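The Office of Lost Property at Skavedcombe opened its doors at eight, as the regulations required, and closed them at four. Felicidad Dumlao had served as Deputy Registrar for six years. In that time she had returned 200 umbrellas and one wedding ring.

On Wed 5 March a letter arrived from the head office in Imberg. It stated that the Skavedcombe branch would cease operations in November and that all unclaimed articles were to be sold.
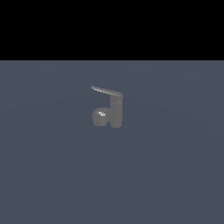

Miss Dumlao read the letter twice and placed it in the tray marked Pending. She then informed the Registrar, Mr. Rogelio Pascual, who removed his glasses.

"All of them?" he asked.

"All unclaimed articles, sir. The wording is quite clear."

The register contained three entries that had been open longer than either of them had been employed. The oldest was a hooked article handed in from the Nendum ferry.

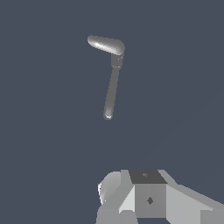 Entry 3. Hooked article, gray, with long handle. Owner unknown.

Mr. Pascual proposed that notices be sent once more to every address in the file. The head office had not forbidden it - the head office had not considered it.

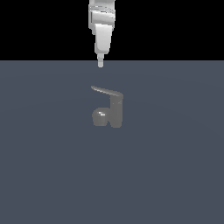
The notices went out that Friday. Miss Dumlao wrote each one by hand, under the old letterhead, and Mr. Pascual signed them. When she reached the last address she stopped with her pen pointing straight down at the paper, like the slender tip at the end of a white mechanical arm, and did not write. The name was Remedios Mangubat. It had been her grandmother's.

"Is there a difficulty?" Mr. Pascual inquired.

"No, sir. A question of procedure." 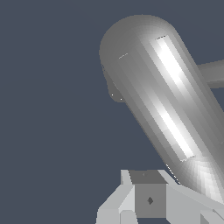 The procedure was found in the second volume. An officer could claim an article on behalf of a relative, provided that a colleague witnessed the form. Mr. Pascual witnessed it at five minutes to four and entered the time in the register.

Miss Dumlao carried the article home on the Dalisay bus, across her knees, and paid the full adult fare.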